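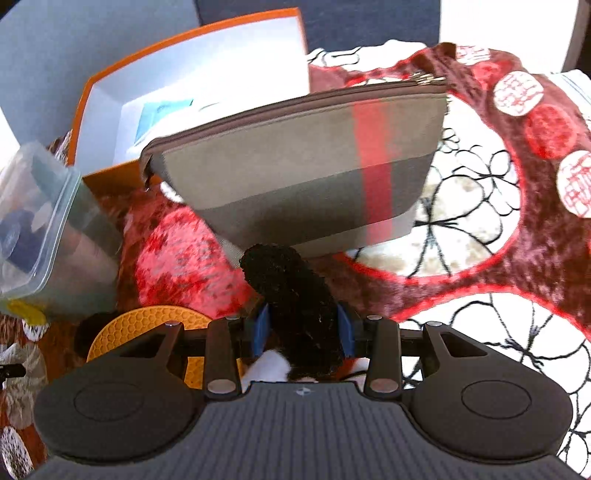

## 4. Packing and Looking After Your Zippered Pouch

Welcome to the part of the Cudby guide that most people skip to, and we don't blame you! If you've worked through Section 3, your desk or table is sorted into heaps by now and you're ready to start putting things away. Take your time with it. The whole job fills a comfortable half hour with a cup of tea, and a good deal longer if you stop to read old letters (we always do).

### 4.1 Before you fill it

1. Open the zipper all the way, holding the fabric at the far end with your other hand so it doesn't bunch up.
2. Turn the pouch upside down over a tray and give it a good shake. Crumbs and pencil shavings like to settle in the bottom corners.
3. Wipe the inside with a barely damp cloth and leave the pouch open until it feels completely dry.

**Note:** Archana Solanki, who wrote the first version of these pages, liked to do this overnight, with the pouch propped open on a windowsill. A couple of hours in a warm room will do nicely too.

### 4.2 Filling the pouch

4. Lay the longest items in first, along the bottom, all pointing the same way.
5. Slip flat things, such as a small notebook or a packet of labels, against the back.
6. Put fuzzy or looped things in last, near the top. Anything with a fluffy surface will grab hold of whatever it touches, and you'll want to lift it out without bringing half the pouch along.
7. Close the zipper slowly. If it begins to strain, stop and take something out.

**Caution:** Keep loops and loose threads well away from the zipper teeth. If one does get caught, don't tug! Ease the slider back the way it came, a tiny bit at a time, while you hold the fabric flat with your thumb.

### 4.3 Using an open box alongside

Some things simply don't belong in a pouch, and an open box close by saves a lot of digging. A pale interior is a real help with small dark items, which show up against it at a glance.

8. Stand the box behind the pouch, where you can reach it without leaning across your work.
9. Use it for whatever you pick up and put down all day long.
10. Empty it at bedtime, or at least before the next project begins.

### 4.4 Regular care

- Brush fuzzy items with a soft, dry toothbrush, working in one direction only.
- Sponge marks off the outside of the pouch with cool water and a little mild soap. Dab colored stripes and trim gently, and try the soap on a hidden spot first.
- Rub a plain candle stub along a stiff zipper, then run the slider back and forth a few times.
- Snip stray threads at the ends of the trim with small scissors. Please don't pull them.

Spare labels for boxes and pouches are listed on page 47, and the larger storage pieces in the Mukthorpe range have their own section starting on page 123.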